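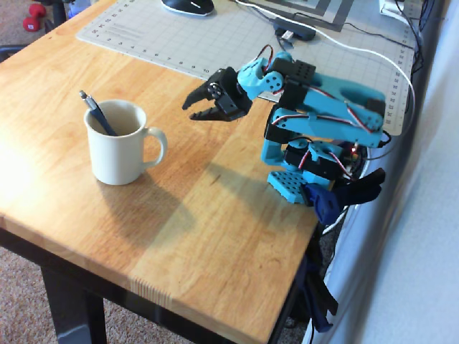
Looking after a butcher-block tabletop

Oil a new top before you use it, then once a month for the first year. Food-grade mineral oil is fine. Pour a little in the middle, spread it along the grain with an old T-shirt and leave it overnight. Wipe off whatever is still sitting on the surface in the morning. Don't skip the end grain on the front edge. It drinks far more than the top does and will want a second coat.

Mug rings: rub with a paste of bicarb and water, wipe, let it dry, then oil the spot. If the mark has gone grey, sand lightly with 800 grit, always with the grain. Going up to 1000 makes the patch shinier than the wood beside it.

Ink from a pen comes off with a dab of metho on a cotton bud. Test it underneath first.

Strong sun changes the colour of pale timber. Shift mugs, lamps and trays every 7 days or so, or you'll end up with their outlines. A blind on the afternoon side helps.

Clamps leave dents. Put a scrap of cork or thick felt under each jaw, top and bottom. To lift a shallow dent, lay a damp cloth over it and touch it with a warm iron for a few seconds.

If the table stands on carpet, check the leg bolts each March. Slide an old towel under the edge before oiling, as drips don't come out of carpet easily.

Updated 10th April. Cork tip from Judite Fonseca.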